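Drucken | Als E-Mail senden

Praktikum Roboterlernen, Skript Teil 4: Beispiele sammeln mit dem Handgreifer
Zusammengestellt: Precious Pretorius

Zum Einstieg Wiederholung vom Donnerstag: Policy lernt nur, was in den Demos vorkommt. Schlechte Demos = schlechte Policy, da hilft auch längeres Training nichts. Datensatz Horeo hat im Moment 1859 Episoden, davon 1465 brauchbar. Ziel fürs Semester: 478 neue, nur Tischaufgaben (Greifen, Ablegen, Box umsetzen).

Begriffe kurz:
Episode = ein Durchgang, von Start bis Stopp
Demo = Episode mit gültigem Label
Marker = die kleinen Quadrate an den Fingern, daraus wird die Öffnungsweite geschätzt. Nicht verdecken!!

Aufbau: Tisch, schwarzes Tuch dahinter, Gegenstände verteilt. Lage der Gegenstände zwischen den Episoden ändern, sonst lernt das Netz die Position auswendig. 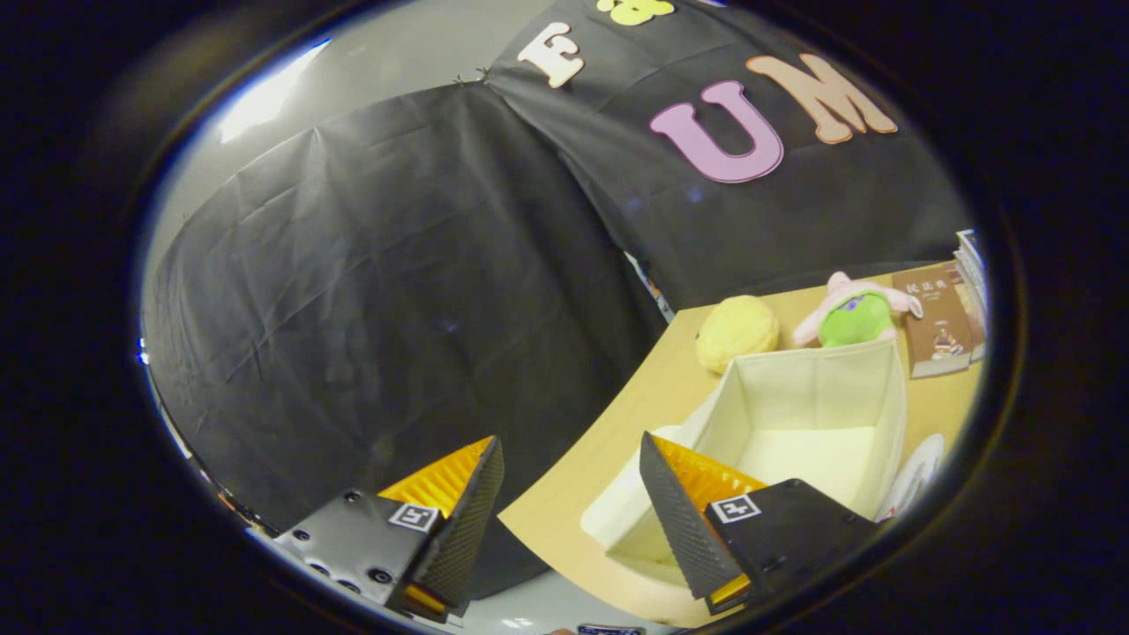
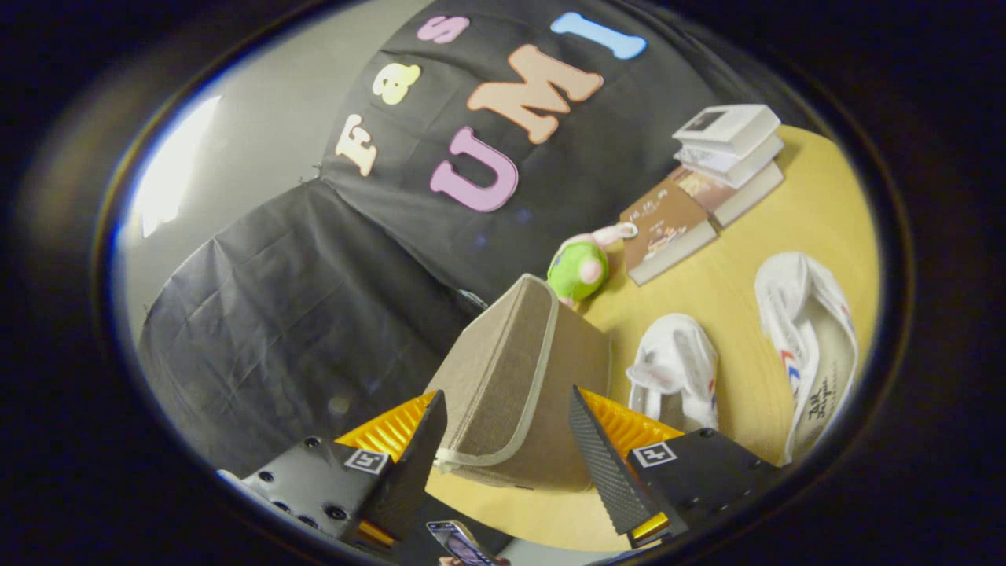
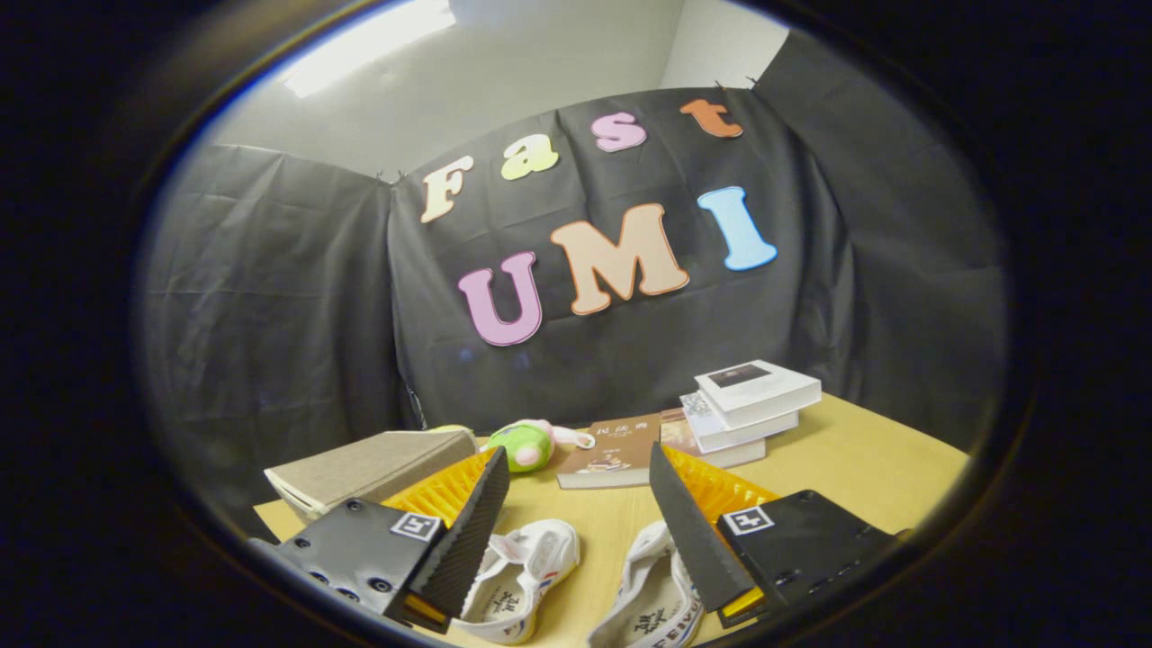
Abb. 4.1–4.3: Sicht der Greiferkamera auf den Tisch, beide Finger mit Marker im Bild. In 4.2 Stoffbox zwischen den Fingern.

Ablauf pro Episode:
- Greifer offen, kurz ruhig halten, dann Start
- zügig aber gleichmässig bewegen, kein Zittern, keine Pausen mitten in der Bewegung
- Finger müssen die ganze Zeit im Sichtfeld bleiben
- nach dem Ablegen öffnen, zurückziehen, Stopp
- Fehlgriff: nicht löschen, Label "F" setzen. Brauchen wir später für die Auswertung

Nach 12 Episoden Gruppe wechseln und Aufnahmen auf Podus hochladen. Vorher in Ultar stichprobenartig anschauen, vorallem Anfang und Ende.

Typische Fehler aus dem letzten Jahr: Start zu spät gedrückt, Hand vor der Linse, immer derselbe Anfahrwinkel. Letzteres fällt erst beim Trainieren auf und dann ist es zu spät.

Weiche Sachen (Stoff, Plüsch) extra üben, die Finger geben nach und man drückt leicht zu fest. Bei Büchern von der Kante her greifen.

Aufgabe bis nächste Woche: Protokollbogen ausfüllen, eine halbe Seite zur Frage, welche Variation in euern Demos noch felt. Abgabe wie immer über Samuel, Ordner Teil 4.

Drucken | Als E-Mail senden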